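Getting a refund on a stand-up show that changed headliner?

I booked two seats for the comedy night at the Khalaf in Darnbridge back in November, and now the headliner's been swapped for someone I've never heard of. Has anyone gotten their money back?
Marwan Rawashdeh, 25 Jun 2019
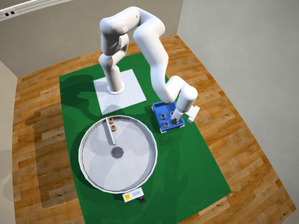 Does the booking fee come back too?
Only if the whole night is canceled. For a lineup change you get the ticket price and that's it.

Hala Sayegh
I did this last year! Email the box office with your order number and say you want a refund, not a credit. Mine took 7 days. Don't phone — I was on hold forever and then got sent to the email address anyway. 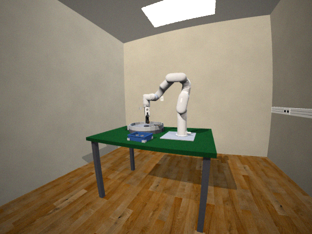
Darnbridge Comedy Club | Members' Help Pages

Also check the small print on your ticket. If it says "lineup subject to change" they may offer you a swap first, and I took one for the Nurkdale improv night (so good, I cried laughing).
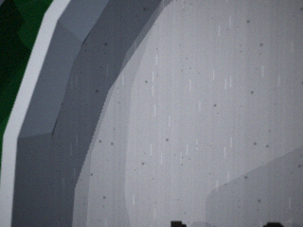 View from close up

Jailson Seixas
just go, new people are usually funnier. saw a guy in Flollthorpe play to almost 290 people and I'd never heard of him either

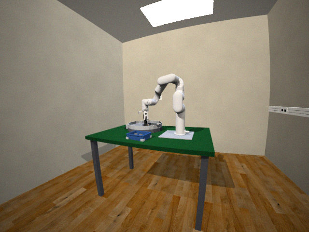
he did a whole bit on parking meters. anyway you could sell them on the members board, mine went in an hour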